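Posted July 4, 2018

Looking for people who stock shelves, clean houses, or used to. We need your hands and your opinions. Donnelly group, Olton site, 2 openings right now, maybe more in September.

The question we keep arguing over: can a machine do chores yet? Putting cans away, picking up what's on the floor, hanging a basket back where it goes. Kuldeep Bhatt says close. Neema Koech stocked groceries for 9 years and says not even close. We want more Neemas.

**What you'd do**

- Sit at the bench and do the chore yourself first, at normal speed. No showing off.
- Run the arms through the same chore. We teach you, takes a morning.
- Write down where it went wrong, plain words. "Dropped it" is fine. "Dropped it becuase it grabbed the rim" is better.

Typical shelf job on the bench. Cans grouped up on the cabinet, small round tin down on the floor beside it, left gripper reaching for the tin.
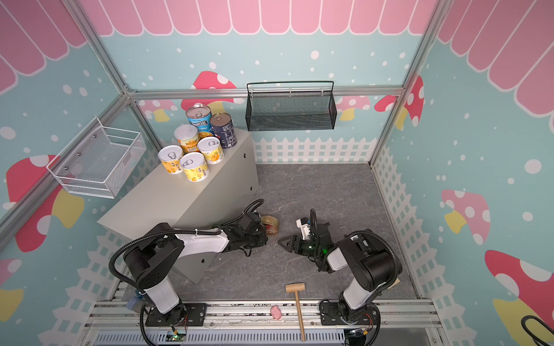

**What we want from you**

- Paid experience in a store, stockroom, hotel, kitchen or private homes. Raising kids counts, ask Carleen.
- Patience. Same tin, same shelf, all afternoon.
- OK with saying no, this isn't ready, to people who built it.
- No degree, no coding. If you code, fine, you won't be doing it here.

**Pay and hours**

$200 a day, lunch included, 2 days a week to start. Parking behind the Vanholm building, use the side door, front buzzer is dead.

**To apply**

Short note to Carleen Dunstan at the Olton front desk, paper or phone. Tell us one chore you think a machine will never get right and why. Skip the resume unless you allready have one. Ronaldo Estrella does the call backs, evenings mostly.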